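Wusthorpe Neighbours Help Board
Home and cleaning > Furniture

Matt grey stools, streaks after every wipe

Posted by budside_flat2

We have grey stools with black metal legs at the breakfast table and the seats look worse after cleaning than before. I use kitchen roll and the spray that came with them from Delacroix, which claims to be "streak free". I have my doubts. When it dries there are pale smears all over, plus bits of white fluff. Is the finish faulty or is it me? The shop says to buy their special cloth, and I'm not keen on handing them any more money.

2 replies

Posted by Jendatlow

I wouldn't blame the finish yet. Paper is the first thing I'd drop. It goes to shreds on a matt surface and leaves crumbs behind, and then you push them about with the next sheet.
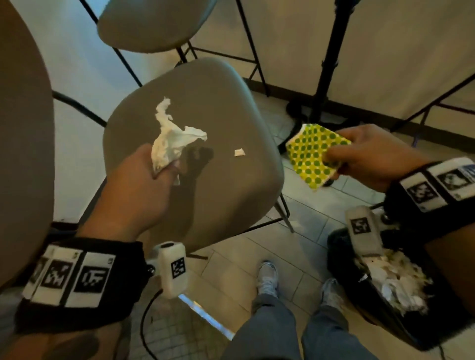

A sponge cloth does the job better, the flat square sort you can rinse and wring out. Any colour, any pattern, they're all much the same in spite of what the packets say. Warm water, one small drop of washing-up liquid, wring it until it stops dripping, wipe once, then go over it again with plain water. My guess is that your pale smears are dried spray. Try a single seat without it before you do the lot. If that seat still streaks I'm wrong and you can go back and argue with the shop.

Don't forget the footrest bars, they get filthier than the seats.

As for the used paper, I don't believe the people who say it can all go in with the recycling. Kitchen roll with cleaner on it goes in the ordinary bin here, tissues too.
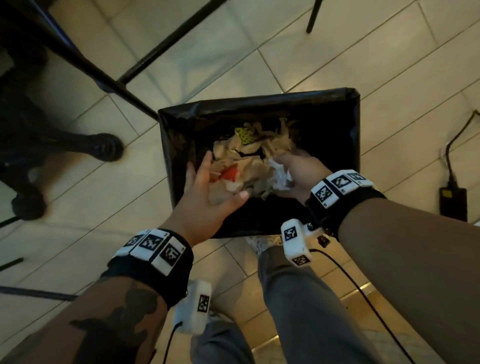
If your bin is always full to the top, push the paper down before you decide it needs a new bag. Crumpled paper is mostly air. Mind what's under it though, I've found a tin lid that way.

Posted by oldbasin498

Vinegar. Works on everything.

Posted by Jendatlow

It doesn't work on everything, and I'd want to know what the seat is coated with before putting vinegar anywhere near it. Test underneath if you must.

Posted by budside_flat2

Did one seat with a wrung-out cloth and no spray. Better, I'll admit. Still a faint mark in the middle, so I'm not fully convinced. Will try the plain water twice.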